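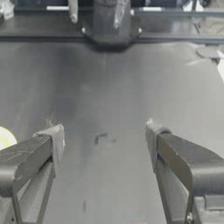

Denitz公司五月在Tollden厂区举办了一次面向客户和职业院校的技术开放日,主要内容是双指夹爪在轻薄件搬运工序中的现场演示。活动从上午9时30分持续到下午4时,分讲解、演示和上机三段。演示用的是该公司装配车间的一个试验工位,承担两类工件的取放:注塑薄壁端盖和带涂层的短轴套。两指相对张开,中间留出较宽的空当,指端内侧各包一层浅灰色软质包覆,上沿已经起毛,有细纤维翘出。讲解人、工艺主管Teodoro Esteban一开始就谈到这层包覆,当天的提问也多半与它有关。

据Esteban介绍,试验工位最初使用的是带细齿纹的硬质指垫,夹持稳定,但在涂层件上会留下压痕。改用光面聚氨酯指垫后压痕消失,端盖却容易在指间转动,放入定位槽时角度偏差超出允许值。目前的做法是在指端内侧包覆一层软质材料,降低夹紧力,同时把抓取点向工件重心方向移动。包覆层属于易耗件,由操作人员在班前检查,起毛不影响使用,露底或者出现硬块才需要更换。

演示程序按300次循环编组,每组结束后夹爪退到张开位,停在台面上方,由操作人员确认指端状态后再启动下一组。上午演示到第三组时,视觉系统报了一次"目标未确认",夹爪停在等待位没有下探。自动化工程师Rosalía Campos随即在控制端调出腕部相机的图像,向来宾说明判定过程。报警的直接原因是一只端盖在来料托盘内翻面,轮廓与模板不符。操作人员把工件翻正后按下确认键,程序从断点继续。

Campos说,这类停机在试验工位上允许发生,量产工位则要求来料环节先行剔除。她补充说,相机装在腕部有利有弊。好处是抓取前的最后一段距离始终能看到指端和工件的相对位置,指垫有没有移位也能一并检查;缺点是手指本身会占去画面下方两角,远处固定件的清晰度也比近处差,因此料盘边缘的识别不依靠这台相机,由工位上方另设的固定相机完成。

台面也是来宾问得比较多的部分。试验工位采用灰色光滑台面,略有反光,上面留有细小的黑色擦痕。有来宾问这些痕迹会不会被当成工件。Campos的答复是,程序对检出目标设有最小面积和轮廓闭合两项条件,细小的擦痕达不到面积下限。反光的影响更大一些,尤其是台面中部偏亮、靠近后侧偏暗的情况,单一灰度阈值在前后两个区域得到的边缘位置不一致。项目组的处理办法是把工作区划成几个子区分别标定,照明调整之后必须重新执行一次标定。她建议准备上同类工位的单位在采购阶段就把台面的表面处理写进技术要求,哑光面的采购成本略高,后期调试工时可以省下不少。

中段讲解由Denitz的测试负责人Esperanza Villalobos主持,题目是夹紧力设定和包覆层寿命之间的关系。她给出的数据来自该工位春季的一轮耐久试验。试验分两个阶段。第一阶段夹紧力按硬质指垫时期的参数设定,包覆层在第515次循环时出现局部压实,手指触摸有明显硬块,随后端盖放置角度开始偏移。第二阶段下调夹紧力并更改抓取点,其余条件不变,运行到第900次循环时检查,上沿起毛,接触面仍然均匀,试验按计划终止。

Villalobos特别说明,900次是试验方案规定的终点,不能当作寿命指标引用。第二阶段没有做到失效,项目组目前手里也没有失效点的数据。她说后续试验会把工件换成带脱模剂残留的端盖,这种情况更接近车间实际,残留物渗入包覆层之后摩擦系数如何变化,现有数据回答不了。

一名来自零部件厂的工艺员提问,为什么不直接采用真空吸盘。Villalobos的回答是,端盖顶面有一圈通气孔,吸盘在可用的平面范围内密封不住;轴套是圆柱面,外径又有几种规格,换型时要同时换吸盘和气路接头。双指夹爪换型只改程序里的开度和下探高度。她同时承认,对于顶面完整的平板类工件,吸盘在节拍上仍有优势,Denitz另一条线上用的就是吸盘。

另一个问题涉及包覆材料的固定方式。试验工位现在采用绕包,材料折过指端后在外侧固定。Esteban说绕包的优点是更换快,不用拆手指;缺点是一致性取决于操作人员的手法,包得松了,夹持时材料会向指根方向滑动,两侧厚度不等还会使工件中心偏向一边。项目组试过粘接式成品垫片,厚度一致性较好,但拆除后指面会有残胶,清理时间比重新绕包还长。现阶段的折中办法是继续绕包,同时增加一道检查:换完包覆层后夹一次标准芯棒,由控制器读取闭合位置,超差就重做。

供应商Barroso公司派技术支持工程师Trinidad Prieto到场,讲解夹爪本体的维护。Prieto把内容限定在用户可以自行完成的项目上,包括手指连杆的间隙检查、指根支架螺钉的复紧和闭合零位的重新设定。她要求复紧螺钉时使用扭力扳手,不要凭手感,螺钉头有磨损痕迹就更换,不要继续使用。零位设定必须在包覆层更换之后进行,顺序颠倒会把材料厚度漏算,控制器显示的开度和实际开度对不上。

Prieto还谈到手指表面的划痕。手指外侧在靠近料盘隔板作业时难免有轻微刮擦,表面变花不影响强度,但如果划痕集中在同一高度,应当回头检查下探路径,多数情况是安全高度设得过低,或者料盘实际放置位置和示教位置有偏移。她建议把这项检查列入月度点检表,划痕的位置用文字记录,下次对照。

下午的上机环节分批进行,每批操作时长为270秒,由Denitz的操作人员在旁监护。参加者需要完成三个动作:把夹爪手动移到张开位,在示教器上修改一次开度参数,再以低速执行一次空载下探。低速模式下夹爪不带工件,两指之间不放任何东西,台面上的活动件事先移开。Esteban解释说,空载下探看上去简单,容易出错的地方在坐标系的选择,初学者常在工具坐标系下输入基坐标系的数值,夹爪会往意料之外的方向走。当天上机期间控制器两次因为目标点超出软限位拒绝执行,原因都是坐标系选错,没有发生碰撞。

职业院校的带队教师Esi Dogbe在上机结束后与项目组讨论了教学安排。她所在的学校下学期准备开设末端执行器调试课程,希望能够拿到带有故障记录的真实程序,让学生从报警信息倒推原因。Dogbe说,学校现有的练习题参数都很干净,学生做完之后到了车间,遇到翻面的工件或者磨损的指垫就不知道从哪里查起。Denitz方面同意提供试验工位的报警日志样本,涉及客户工件尺寸的字段会先删除,程序本身是否提供要经过内部审核。

双方还谈到学生实习期间能否参与包覆层更换。Esteban的意见是可以,但要先在离线手指上练习,通过芯棒检查之后才能上工位。Dogbe提出把芯棒检查的合格线直接用作课程考核标准,项目组没有当场确定,理由是这条合格线目前还在调整。

在最后的综合答疑中,几位来宾问到该工位何时转入量产。Denitz没有公布时间表。Esteban说,转产之前要先完成两项工作。一项是前面提到的脱模剂残留试验;另一项是和生产管理系统的接口,工位现在的循环计数只保存在控制器本地,断电重启之后虽然不会丢失,但无法和包覆层的批次号关联,出了问题追溯不到是哪一卷材料。接口部分由名为Dramolik的内部项目承担,该项目同时负责另外几个工位的数据采集,进度由信息部门统一安排。

有来宾追问,包覆层的更换周期能不能由系统自动判断。Campos表示技术上可行,腕部相机在每组循环结束时已经拍摄指端图像并存档,通过比对上沿轮廓可以看出起毛程度。困难在于起毛程度和夹持性能之间的对应关系还没有建立,单凭外观判断会把大量仍然可用的包覆层提前换掉。闭合位置的漂移可能是更好的判据,压实之后同样的夹紧力下两指会靠得更近,这个量控制器本来就在记录。项目组打算先把两类数据对齐,再决定以哪一个为主。

关于安全配置,Denitz说明试验工位设有围栏和联锁门,上机环节在低速模式下开门操作,须持续按住使能开关,松开或者用力按到底都会停机。当天参加者在围栏外观看自动循环,入内操作时按批次登记。Villalobos提醒准备自建试验台的院校,不要因为工件轻就省去联锁,夹爪的夹紧力虽然已经下调,机械臂本身的惯量没有变。

开放日的讲义包括夹紧力设定步骤、芯棒检查方法和月度点检表样张,已发给到场单位。未能到场的客户可以通过Denitz技术服务部门索取,讲义中不含耐久试验的原始数据。脱模剂残留试验的结果计划在完成之后以技术通报的形式发布,涉及夹爪本体参数的部分由Barroso审阅。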